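Rostgate Annex - Bench and Tray Inspection, Room 4
Walk-through checklist with comments
Date of check: 11 March 2026
Form carried over from January, old items kept, new comments underneath.

Marks used: OK / FIX / WATCH / N/A

1. Door and entry
Door closes on its own - OK
Mat flat, no curled corners - FIX. Corner nearest the hinge is up again. Tape is not a repair, please replace the mat.
Exit sign lit - OK
Nothing stored behind door - OK now. Moved two boxes of Vutareck liners to the shelf, they were blocking the swing.

2. Floor and walkways
Clear path to sink and exit - OK
Cords off the floor - WATCH. Fine today but the extension is long and ends up under the stool. Shorter one on order.
Spills - none seen.
Small parts on floor - found a couple of washers under the bench, binned. Sweep at end of shift means under the bench too.

3. Electrical
Outlet covers - OK, none cracked
Power strip mounted - FIX. One screw missing, strip hangs. Unplug before you fix it.
Lamp by window - bulb 60 watt, matches the label on the shade. OK
Nothing daisy chained - OK

4. Work surface and frames
Frames seated, no rocking - push on each corner by hand, don't just look
Edges smooth - run a gloved finger along inner and outer edge
Dark insert lying flat inside frame - no bubbles, no lifted tip
Corners - check where the two arms meet, that's where grit collects and where the last one cracked

Comments: frames are OK this round. The dark inserts show the dust badly so wipe those first and the white parts after, otherwise you do it twice. Damp cloth only. The spray cleaner left a film last time and things slid on it.

5. Parts trays
Rim whole on every side - OK
Floor of tray clean - OK
Tray not overhanging the bench - OK, pushed one back a little
Loose parts returned at end of shift - FIX, see below

Same note as January on this one. Rings get left in the triangle trays at the end of the day. White ring on a white tray is easy to miss, then somebody tips the tray and it goes on the floor and we are back to item 2. Empty means empty, check the corners.

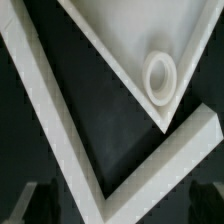

Checked and written up by: Bench Safety, Rostgate Annex
Filed under: Inspections / Room 4

White ring still in the triangle tray, down near the point. Marked FIX for that, not for the tray itself. Rings go back in the lidded tub, second shelf, with the rest of the small stuff. If the tub is full start another one, dont stack on the lid.

Asked again whether we could get trays in a color. Wovau has them in blue and orange, same shape more or less. Would make this item go away I think. Price request is in, no answer yet.

6. Shelving and storage
Heavy items low - OK
Shelf brackets tight - WATCH. Left bracket on the top shelf has some play. Nothing over the posted 100 lb until it's been looked at.
Labels facing out - mostly. Zúñiga cartons are turned around, can't read the dates.
Step stool in its spot - FIX, found it in the hall. It lives next to the shelf.

7. Sink and hand wash
Soap - OK
Towels - low, refill
Drain - slow. Reported in January, reporting agian. Strainer is clear so it's further down.
Eyewash bottle in date, seal not broken - OK

8. First aid and fire
Kit on the wall, not in a drawer - OK
Bandages - down to the large ones only, need small
Extinguisher gauge in green, pin in - OK
Tag initialed this month - OK, done today
Path to extinguisher clear - OK

To do before next check
Replace door mat
Screw for power strip
Rings out of tray and into tub, every shift
Tighten or swap top shelf bracket
Small bandages, paper towels
Drain
Turn Zúñiga cartons around
Chase Wovau for the price

Re-check of FIX items only, full walk-through after that. Clipboard is on the hook by the sink - write on the sheet when you've done one, don't just tell me in the hall.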